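Rechercher sur le site OK

Le coin briques de Hiria rouvre, et j'y suis allée

Catégorie : Vie de quartier > Jeux et loisirs

2024-01-03

Bonne nouvelle pour tous ceux qui ont des enfants, des petits-enfants ou juste un faible pour les briques à emboîter (je me range sans honte dans la dernière catégorie) : l'atelier de construction de Hiria reprend ce mois-ci ! On l'attendait depuis le mois d'août, quand la salle avait fermé pour refaire l'électricité et que tout le stock était parti dans des cartons chez l'un et chez l'autre. Une partie a dormi dans mon garage, d'ailleurs, entre les pneus et la tondeuse.

Je suis passée voir Hilkka Peltonen pendant qu'elle faisait le tri. Elle a récupéré 500 briques d'un coup grâce à un don de la maison Lytvynenko, qui vidait une réserve, et il fallait bien les regarder une par une avant de les mélanger aux nôtres. Je pensais rester dix minutes, j'ai raté mon bus deux fois.

Le vert domine largement dans ce qui est arrivé, du vert pomme, du vert franc, un peu toutes les nuances. Hilkka sépare les petites des grandes, et elle met à part celles qui ont quelque chose de collé dessus, genre vieux bout de ruban adhésif ou reste d'étiquette. Elle a sa méthode pour ça : un peu d'huile de cuisine, un chiffon, on frotte, puis eau tiède et savon. Moi j'y allais avec l'ongle, je me suis fait gronder.
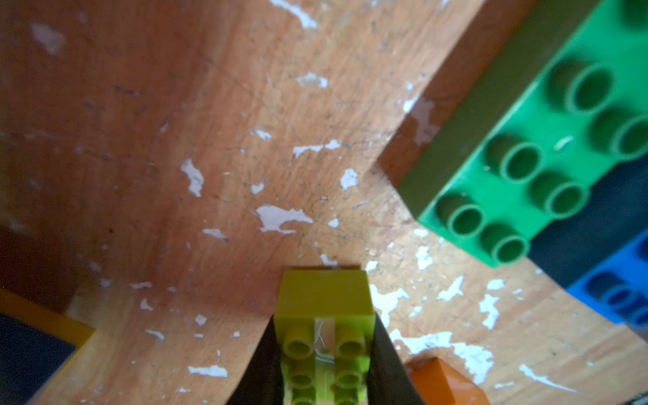

Ce qui change cette année

D'abord les horaires. L'atelier aura lieu le samedi matin, de dix heures à midi, et plus en semaine après l'école. Snædís Vestergaard, qui s'occupe du planning de Hiria, m'a expliqué que les familles du côté de Trellham n'arrivaient jamais à temps avec l'ancien créneau. C'est vrai que le car de dix-sept heures, on en a tous souffert !

Ensuite l'âge : on accueille les enfants à partir de 6 ans, et les plus jeunes peuvent venir s'ils sont accompagnés d'un adulte qui reste toute la séance (et qui joue, hein, pas qui regarde son téléphone dans le couloir). L'inscription se fait à l'accueil, avec une participation de 6 euros par famille pour le trimestre. Le café des parents n'est pas compris, mais Nadiia Ostapchuk promet des gâteaux pour la première séance, et ceux qui connaissent son pain d'épices savent qu'il vaut mieux arriver à l'heure.

Et puis il y a le grand projet du printemps, qui me fait déjà rêver : construire tous ensemble une maquette du vieux pont de Bandum, avec ses arches et si possible le petit kiosque au bout. Khrystyna-Mariia Tkachenko a commencé à dessiner un plan sur papier quadrillé. Elle a calculé qu'il faudrait 300 briques rien que pour les piles du pont, et après ça on verra bien ce qui reste pour le tablier. Si vous avez du gris qui traîne chez vous, elle est preneuse, et même très preneuse.

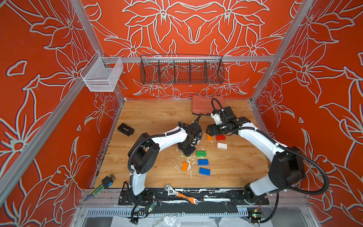 Pour les dons, justement, c'est tout simple. Vous déposez vos briques à l'accueil de Hiria dans un sac fermé, avec votre nom si vous voulez qu'on vous rende ce qui ne servira pas. Pas besoin de les laver, on s'en charge, mais enlevez les piles s'il y a des éléments lumineux dans le lot. Nous cherchons aussi de quoi ranger tout ça. Les paniers en fil métallique me plaisent beaucoup, surtout le long modèle noir à compartiments : vide, il laisse passer le motif fleuri sur fond rouge orangé, et je vois très bien une couleur par case. Une bonne mallette en plastique avec couvercle, dans le genre de la rouge brique, ferait aussi notre bonheur pour les pièces rares, les portes, les fenêtres et les roues. Si vous en avez une qui ne sert plus, pensez à nous !

Milagros Restrepo, qui animera les séances avec Hilkka, cherche encore deux paires de bras pour l'installation des tables le samedi à partir de neuf heures et quart. Elle fournit le thé. Moi j'ai déjà dit oui pour les deux premières séances, après il faudra trouver quelqu'un d'autre parce que j'ai chorale.

Les inscriptions sont ouvertes à l'accueil tous les après-midi, sauf le mercredi. On peut aussi laisser un mot dans la boîte aux lettres de Hiria en indiquant le prénom et l'âge de l'enfant, et Snædís vous rappellera.

Mots-clés : briques, atelier enfants, dons, Hiria, pont de Bandum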